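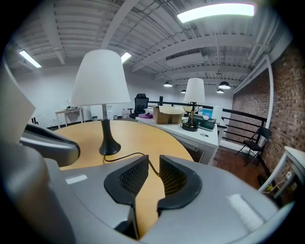

Minutes of the general meeting of the Grenby Street Reading Circle, June 18, 2022. The meeting opened a little after the kettle had boiled, with Emlyn Mathias in the chair and a very good turnout for such a bitter evening. Emlyn welcomed everybody and said how lovely it was to see so many coats on the hooks again. Before the agenda proper there was a short and friendly discussion about light for reading aloud, as several members had found the ceiling lights hard on the eyes last winter. It was agreed that table lamps with white shades, like the one on the round table with the black base, are much kinder to a page of small print, and that readers should feel free to shift their chairs closer to one. Members were asked to mind the cord where it runs across the tabletop, particularly when passing the biscuits.

Apologies
Received from the Sýkora family, who are away visiting their new grandchild and send their love to all. The meeting asked that a card go off to them, and one was passed along for signing during supper.

Previous minutes
Taken as read, with one correction. The poem read at the close of the last meeting was put down as "The Ferry" and should have been "The Ferryman's Daughter". The secretary is sorry for the slip and has fixed the master copy. Moved and carried.

Matters arising
The missing box of large-print novels has been found, safe and dry, in the cupboard under the stairs. Thanks to everyone who went home and looked through their garages. The question of whether we should keep a borrowing book was raised again and talked over at some length. Most felt an exercise book on the shelf would do, with a pencil tied to it.
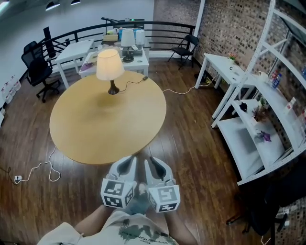

It was also felt that borrowers ought to write down a phone number as well as a name, as we have two Margarets and both are keen on crime. Carried, with the Margarets in favour.

Book for next time
Two titles had been put forward. The first was a sea story, which those who had read it praised for its weather and its dreadful captain. The second was a family saga set on a sheep property, and quite long. After a generous debate the sea story was chosen, and the saga will be held over until people have the holidays to get through it. Bornia Books will order in 6 copies for us at the usual discount, and anyone wanting one should ring the shop directly. 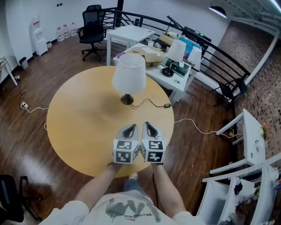 The round table and its lamp.

Money
We have 100 dollars in the tin after paying for tea, milk and the hire of the urn. Emlyn suggested some of it might go towards audio books for members whose eyesight is troubling them, and this met with warm support. Prices to be brought to the next meeting.

Winter outing
The bus trip to Trosuvis House was discussed. The gardens won't be at their best, but the library there is open all year and the tea room does a proper soup.

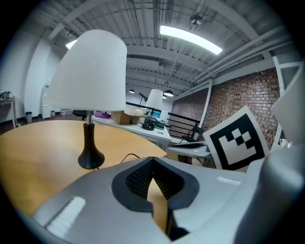
Lunch can be bought on the day or brought from home, and there is a covered verandah for those with sandwiches. Names to the secretary, please, along with a note of anyone who needs a seat near the front of the bus.

Other business
A request was made for less ginger in the ginger slice. The baker took this in good humour and will consider it.

The chair thanked all present and the meeting closed with a reading from a favourite chapter, followed by supper.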